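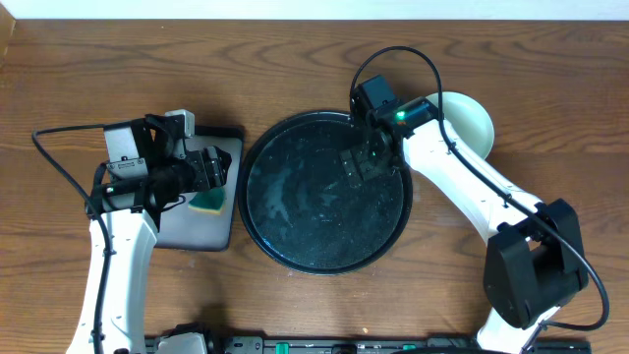
Home | Diary | Garden | Recipes | Older entries

15/03/2022

Rain again, the soft kind that doesn't seem to fall so much as hang about, and I let it talk me out of the garden and into a second pot of coffee. I had such plans for the peas! They can wait. My mother always put hers in far too early and then fretted over them like babies, and I find I have inherited the fretting without the peas.

I did get out for a while after lunch, down to Tetmont on the bus, because the library had sent me two notices about the same book and I was beginning to feel like a criminal. It was the one about lighthouse families, all 700 pages of it, and I confess I skipped the middle (too many committees and not enough storms). The fine came to 90 cents. I paid it gladly and came straight out with another one just as fat.

Then, seeing as I was in town anyway, I walked up the hill to the Magalhães bakery and bought two of the little custard tarts, one for today and one for tomorrow. You can guess how that went. The first was gone before the bus had crossed the bridge and the second kept me company through the evening news. They put a bit of lemon in them, I'm almost sure of it, and I mean to try it at home once I've worked up the nerve for the pastry.

On the way back we were held up at the Coster Street light for ages, and I watched a man trying to fold a map in the wind. I didn't know people still carried them. It made me think of our drives out to Steltard every June, the whole family in one hot car, Dad refusing to ask the way and the dog asleep on my feet. I'd give a good deal for one of those mornings again, wrong turns and all.

Supper was soup, the bean one, and better than it was on Sunday. The dishes are done, the rain is still going, and I have read the first chapter of the new book twice because I kept nodding off. Must remember to call about the gutter in the morning, and to look for the seed tin, which I think is under the stairs.

Print this page | E-mail this entry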